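Filed under: Home & Money, Small Repairs

November 30, 2025
Posted by the owner of this blog

Back in May I wrote that I was going to stop paying for home internet for a while and see how long I could get by on my phone plan. It lasted until the middle of summer. After that I went back to a wired line, and this post is what I learned about getting it set up in an older rental, mostly for the people who emailed asking how it went.

First, the apartment. It's on the third floor of a brick building on Jaltholm, two blocks up from the bus garage. The unit was last rewired before anyone thought about internet, so there is one coax jack in the living room and one phone jack in the kitchen. The phone jack is dead. The coax jack was painted over, plate and all. I scored around it with a utility knife, took the plate off, and found that the cable behind it was cut short and pushed back into the wall. That meant the cable company was out, at least without a visit and a fee, and I had already been quoted $905 by an electrician to run new lines to two rooms. I wasn't going to pay that on a place I don't own.

The other choice was Drolmont, a small fiber provider that came into our part of town last year. They had already brought a line into the basement of the building. Getting it from the basement to my unit took a form signed by the landlord, a wait of 36 days, and a visit that lasted most of a morning. The installer ran the fiber up the old dumbwaiter shaft and in through the back of the hall closet. I had not known there was a dumbwaiter shaft. It is behind the panel I've been leaning the vacuum against for four years.

So the internet comes into the hall closet, and everything else had to be worked out from there.

The closet has no outlet. The installer left the fiber box on the floor with its power supply and said most people run an extension cord under the door. I did that for a week. It's a bad setup. The door doesn't close all the way over it, and I don't like a cord being pinched every time someone goes for a coat. In the end the landlord let me put an outlet in on the closet side of the wall, back to back with the one in the bedroom. He sent his own electrician and split the bill with me. If you rent, ask. I had put off asking for a month and his answer took ten minutes.

With power sorted out I put up a small shelf at head height and moved the fiber box and the router onto it. A closet is a poor place for a router. The coats soak up some of the signal, and the bathroom pipes are on one side. In the bedroom I was getting a good connection. In the front room, where I work, the video calls dropped twice a day. I tried the router on top of the shelf, under the shelf, and on its side. The side was slightly better. I also tried leaving the closet door open, which helped more than any of that, but the closet is right across from the front door and I don't want to look at it.

What fixed it was running one network cable from the closet to my desk. I know most people don't want to hear that. I didn't either. But I had been looking at mesh kits, and the one I wanted cost several times what a cable costs, and the computer on my desk never moves.

I bought the flat kind, in white, from Bainbridge Hardware. Sixteen feet wasn't enough. I had measured straight across the floor and forgotten that the cable has to go up and over the closet door frame and then around the radiator. Measure the way the cable will really travel, with every corner, and then buy the next length up. I took the short one back and got the longer one, and there is a little slack left behind the desk now.

To hold it along the baseboard I used Clikness clips, the stick-on type with a small hinged cover. They hold well on gloss paint. On the flat paint above the door they fell off overnight, twice. I wiped the wall with rubbing alcohol, let it dry a full day, and pressed each one for a slow count of thirty. Those have stayed up since September. I expect they'll take some paint with them when I leave, and I've kept a jar of the landlord's trim paint for that.

Speeds, for anyone comparing. The plan is sold as 600 down. On the cable I get very close to that in the morning and a bit less in the evening. Over wifi in the front room it's less than half. I never needed the full speed, and I could have taken the cheaper plan. I'll probably move down when the first year is up. The thing I was after was for calls not to drop, and they haven't dropped since the cable went in, apart from one afternoon when Drolmont had an outage across the whole street.

A couple of leftovers. The old modem from my last provider had to go back, and they wanted the power supply too or they'd charge for the whole unit. It was in a bag with five others that looked just like it. I've since put masking tape on the plug end of everything I own, with the name of what it goes to. It took an hour - less than I spent looking for that one power supply.

I also have more spare cable than I need now. Old network cables are fine to keep if the little plastic tab on the plug still clicks. If the tab is broken off, the plug will work loose behind the furniture and you'll spend an evening blaming the router. Either put a new end on it or get rid of it. Our city takes them with the small electronics at the transfer station, no charge.

Next year I may try to get a second line to the bedroom, but the only route I can see goes past the radiator again and I want to see how the first one does over a full winter of heat.

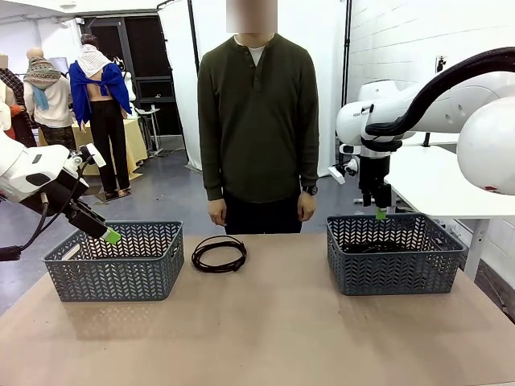 Does a longer network cable slow down your internet at home?

At the lengths you'd use inside an apartment, the difference is too small to notice, so get one long enough to go around the corners without pulling tight.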